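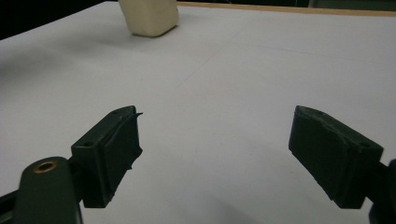
Grippers before lunch: a visit to the Miler open day

January 26, 2018

Miler makes grippers in a building that used to make biscuits, and the car park sign still says so. I was given a lanyard, a cup of tea and visitor number 382, then pointed at the hand-held benches, where you hold the tool yourself and find out how little you know about picking things up.

The one I spent longest with has dark green fingers and brass-coloured eyelets on the arms. The pads had clearly seen some service. They were scuffed and chipped, and the left one had a small torn flap sticking out at its top corner. I asked whether this affected the grip. "Depends on the object," said the engineer, which I wrote down, along with the same answer to my next five questions.

My notes on it:

Light enough to hold for a whole demonstration. My wrist complained later, on the bus.

Wide opening, wider than I needed for anything I own.

Smooth, rounded plastic is harder than it looks. I kept coming in too low.

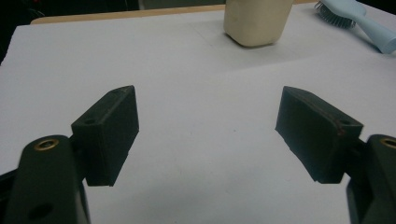
The brush and the tub

Erex had sent a rival tool with softer fingers, and visitors were invited to try both on household things. We had a cream plastic container and a light blue hairbrush. I would have put money on the brush being the easy one, as it has a handle. I took it by the bristles twice. The Erex fingers forgave this and the Miler ones did not, though I preferred the Miler for the tub, where I could feel both sides close.

Controllers, briefly

Upstairs, Yazdani and Roretti had a controller each on a long bench. The Roretti box has a proper dial. The Yazdani has a menu, inside which I found another menu. Prices were on a card: 1548 for one and 1679 for the other, with no currency given, and the two cards had been swapped at least once while I was drinking my second tea.

The next open day is in August. Bring your own mug, theirs are very small.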